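How many examples is enough?

I've been doing Wednesday sessions for Hevard since August, and I still can't get a straight answer to that one. The number on the whiteboard is 921. When I asked Rodel Policarpio where it came from he said it was what the budget allowed, which I at least respect.

The work is simple to describe. You hold a gripper in each hand, you do some ordinary household thing at a table, and the recording goes into the pile the model learns from. Then you put it all back and do it again. My current task is the white wire basket. I got through 61 takes last session and binned 7 of them myself for fumbling.

I'm not convinced the binning is a good idea. Murray Gagnon wants clean takes only, with no second tries and no dithering over the table. Fine, but a robot in somebody's kitchen is going to fumble, and as far as I can tell we're throwing out every bit of footage that shows how a person recovers from it. I raised this. I was told the Himedon people had looked into it and it "washed out". I asked to see the numbers and I'm still waiting.

My other gripe is variety. Same table, same basket, same two or three operators who've all picked up each other's habits. I come in from the left without thinking now. If the finished system has a strange fondness for coming in from the left, you'll know whose fault it is.

The fingertips do colour how you work, too. They're thick padded things, and wire is thin. You find yourself choosing the grab that suits the pads, even where your bare hand would go somewhere else altogether. Whether that's a flaw or the whole point depends on who you ask at lunch.

I'll keep going, mind you. It pays all right and the coffee's decent. I'd just like someone to test the thing halfway through, before we fill up the rest of the drive.

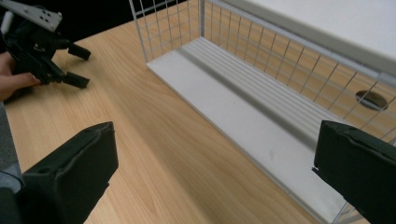 Next week: the Farar job

Different table, I'm promised. I'll believe it when I see it.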